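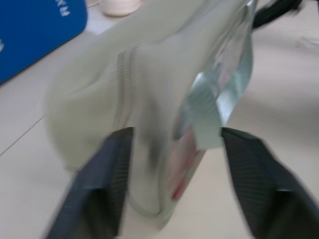 ファスナーのついた白っぽい布のポーチ

九月になりました。夜の十一時をすぎると、台所の窓から少し涼しい風が入ります。私はこの時間に日本語を書くのが好きです。家族はもう寝ていて、辞書を二つ開いても、だれもじゃまをしません。

きょうは、縫い物と言葉について書きたいと思います。前にも少し書きましたが、私は日本に来てから縫い物を始めました。国にいたときは、ボタンも自分でつけたことがありませんでした。母は、服がやぶれると近所の仕立屋のムファウメさんのところへ持っていきました。エリバリキ・ムファウメさんという、背の高い、声の小さい人です。店の前に足踏みミシンがあって、私は学校の帰りに、そのペダルの音を聞きながら宿題の詩を覚えました。今でもその詩を思い出すと、うしろにミシンの音がします。

日本で縫い物を始めたきっかけは、子どもの保育園の準備でした。先生からいただいた紙に「手提げ袋、コップ袋、着替え袋」と書いてあり、それぞれに大きさが決まっていました。私は店で買えばいいと思っていましたが、ちょうどいい大きさのものが見つかりません。それで図書館へ行って、いちばん絵の多い本を借りました。

ところが、絵が多くても言葉がわかりません。「中表」という言葉を見て、私は「なかひょう」と読みました。中にある表、つまりテーブルのことだと思って、何ページもさがしました。正しくは「なかおもて」で、布の表と表を内側に合わせることです。これがわかるまでに一晩かかりました。わかったときは夜中でしたが、うれしくて、布を二枚持って台所で何回も合わせてみました。

「縫い代」もむずかしかったです。「代」という字は、電気代や電話代の「代」だと覚えていたので、縫うためのお金だと思いました。「ぬいしろ」と読むと教えてくれたのは、同じ町に住んでいるアティエノ・オンディエキさんです。アティエノさんは私より長く日本にいて、「のりしろ」という言葉もいっしょに教えてくれました。紙にのりをつけるために残しておくところです。縫うために残すところ、はるために残すところ。ひとつの字でそう言えるのは便利だと思います。私の母語では、たぶん長い文で説明しなければなりません。

いちばん好きな言葉は「返し縫い」です。縫いはじめと縫いおわりで、少しもどって、同じところをもう一度縫います。そうすると糸がほどけにくくなります。私は日本語の勉強でも同じことをするようになりました。新しい課に入る前に、前の課の終わりを一ページだけ読みます。娘に話したら、「それはただの復習でしょう」と言われました。そのとおりですが、私は返し縫いと呼んでいます。

ファスナーをつけるのは、長いあいだ避けていました。巾着袋なら、ひもを通すだけで終わります。けれども去年、姉のムワンゲ……と書いてしまいましたが、姉の名前はムウェンデです。カタカナで自分の家族の名前を書くと、今でも迷います。ムウェンデ・モレルです。その姉が電話で「あなたの袋は全部、口がひもなのね」と言いました。悪い意味ではなかったと思いますが、私はその晩、ファスナーを一本注文しました。

はじめてのファスナーつけは、四回ほどきました。一回目は裏と表が逆でした。二回目は、左と右の高さがずれました。三回目は、ミシンの押さえを替えるのを忘れて、針が金具に当たって折れました。四回目のことは、あまり書きたくありません。五回目でやっと開いたり閉じたりできるようになりました。線は少し曲がっていますが、そのまま使っています。

ほどくときには「リッパー」という道具を使います。私は長い間「スリッパ」の仲間だと思っていて、店で「スリッパーはありますか」と聞いてしまいました。店員さんは親切に、はきもの売り場まで案内してくれました。そこでちがうと言うのが恥ずかしくて、冬用のスリッパを一足買って帰りました。とても暖かいです。

糸の話も少しだけします。家の近くの手芸店では、ときどき箱の中に古い糸がまとめてあって、一つ100円で売っています。色の名前がおもしろいので、私は使う予定がなくても買います。「利休鼠」という糸がありました。鼠はわかりますが、利休はわかりませんでした。調べると茶道の人の名前だそうで、緑がかった灰色です。「生成り」という色も、はじめは「なまなり」と読みました。「きなり」です。漂白していない、そのままの色という意味で、この言葉はすぐに好きになりました。きれいな白ではないものに、ちゃんと名前があるのはいいことだと思います。

ブログを読んでくださっているレヘマ・ライザーさんから、コップ袋の作り方を書いてほしいというメッセージをいただきました。ありがとうございます。書きたいのですが、作り方の文章は、ふつうの文章よりもずっとむずかしいです。「半分に折る」と書いても、縦に半分なのか、横に半分なのか、読む人にはわかりません。本の文を何度も読みましたが、作り方を書く人は、短い文で正しく伝えるのが本当に上手です。私も練習しますので、もう少し待っていてください。

つぎの休みには、娘の体操着の名札をつけます。「まつり縫い」で、と紙に書いてあります。お祭りの縫い方ではないことは、もう知っています。漢字で書くと「纏り縫い」だそうです。この字はまだ書けないので、ノートに十回書いてから寝ます。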